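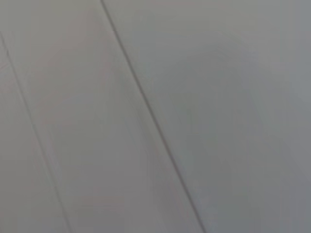 New tables, pale walls and one very pink ball: the Hukness Room is open again

If you've been past the Nirkdale community hall this August, you'll have noticed that the lights are back on in the side room. I stopped in one afternoon to see how it's coming along, and I ended up staying much longer than I meant to (the coffee machine works now, so that's partly to blame).

For anyone who hasn't been in since spring, the Hukness Room was the one with the brown carpet and the folding tables that pinched your fingers. Both are gone. The new look is pale all over. Pale gray surfaces, thin dark seams, a plain light wall behind the white tabletop, and not much else to look at. I thought I'd find it chilly. I kind of love it! My eyes went straight to whatever was out on the table, and I suppose that's how it should be in a room where people come to play, sort and make things.

The money came from the Tevach street fair, which raised 781 dollars over two weekends of bake sales and secondhand books, and from a grant that covered the rest of the furniture. Lazaridis, the secondhand store on the corner, sent over a load of baskets and bins for the toys and craft supplies. They're a mixed bunch, no two alike, and I'd guess a few of them are older than I am.

The toy shelf is where I got stuck. Everything in the old closet had to come out before the painters started, and it's been going back in bit by bit ever since. Soft balls, puzzles, yarn, those wooden train tracks that never quite fit each other. Anything broken went to the recycling, and anything that still had some life in it got a basket. I helped for an hour or so and got very attached to a soft pink ball with a bright magenta patch on one side. It's pale pink everywhere else, so the patch really jumps out at you. I wanted it to go in the dark wicker basket, because the two look great together on a white table, but I was told the balls might be getting a bin of their own. We'll see. I plan to bring it up again.

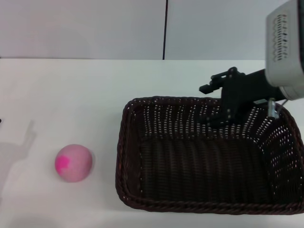
The pink ball and the dark wicker basket in the Hukness Room at Nirkdale.

Toddler mornings start back up first, at 9:30, with room for 17 families at a time. It used to be more, but the old setup was a squeeze and the strollers ended up blocking the hallway. The craft table comes next, and then the board game evenings once the closet is finished. The game people have some 30 boxes to find a home for, so that may take a while - I saw the stack, and it's taller than it sounds.

A couple of practical things. The side entrance is the one to use for now, and the bell sticks, so push hard. Please leave shoes on the rack by the door. Markers and paint stay at the craft table, and there's a roll of brown paper to put down first, so please use it. White tabletops are lovely and I'd like them to still be white at Christmas.

The room can be rented for birthday parties too. It's 100 dollars for an afternoon, tables and chairs included, and you can borrow from the toy shelf as long as it all gets put back afterward. The sign-up sheet hangs next to the kitchen door, and several afternoons in the fall already had pencil marks on them when I looked.

They're still short on small lidded boxes for beads and buttons, and on picture books that don't have the last page missing. Drop-offs are at the side entrance, mornings only. Bags of clothes should go to Lazaridis instead, as there's no space for them at the hall.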